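Picard Library Opens Its Workroom to Neighbors Who Want to Fix, Learn and Share

NOLLARD – After a spring of painting, floor sanding and a great deal of moving furniture from one end of the building to the other, the Picard Library will open its new Workroom to the public in June. Anyone who lives, works or goes to school in Nollard can use it free of charge, and a library card is all it takes to book a spot.

The Workroom takes over the old periodicals wing on the Kamance Street side of the building. Readers who loved the wing can relax: the magazines have moved upstairs next to local history, where there are more seats and far better light.

The idea came from a survey the library ran last fall. We received 700 replies, more than any survey we have ever put out, and the same wish kept turning up in the comments. People wanted a place to do things together. They asked for sewing machines, a big table for bicycle repairs, help with old family slides, a spot to practice a talk out loud without bothering the quiet readers. One reply simply said "somewhere to be messy." We are thrilled to say yes to nearly all of it!

The opening season includes 27 evening sessions, most starting at 6:30 p.m. Mending basics comes first, followed by bread starters, bike tune-ups, radio theater and a four-part course on researching the history of your own house (bring your deed if you have it). Teens have the room to themselves on two afternoons each week, and what happens there is up to them. So far the plans include a board game league and a short film night.

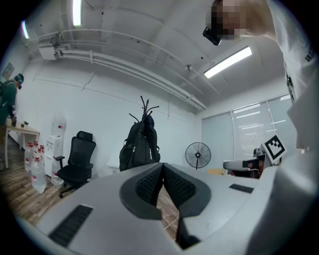
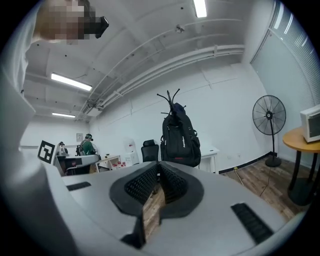
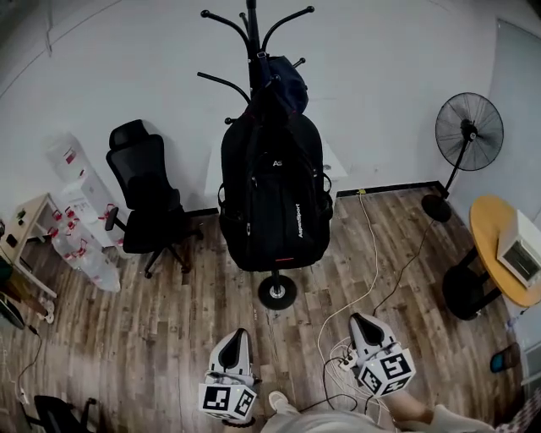

Indoors, on wood floors.

Alongside the sessions, the library is starting a lending shelf for tools and household gear. It opens with 115 items, from pasta rollers and hand drills to a telescope that has already been fought over by the staff. Items go out for 13 days at a time and can be renewed once if there is no waiting list. Most small things fit in a tote bag. For the carpet cleaner, please come with a car.

The shelf was built with a grant from the Wundness Fund, which also paid for the new lighting and for a ramp at the side entrance. The ramp means that strollers, wheelchairs and loaded bicycles can now come straight in from Kamance Street without going around to the front steps. It has been on our wish list for years, and we could not be happier to see it finished.

The library is still looking for people who would like to teach. No certificate is needed, only a skill you enjoy and the patience to show it to a beginner. Past workshop leaders have taught knife sharpening, Portuguese card games and how to back up a trailer – that last one was held in the parking lot and drew a crowd.

Booking opens at 9 a.m. on the first day of June at the front desk and on the library's website. Groups are capped at twelve, with a few places in each session held for walk-ins. Children under ten are welcome with an adult.

Questions, class ideas and donations of working tools can be brought to the front desk during opening hours. Please call ahead before bringing anything with a motor.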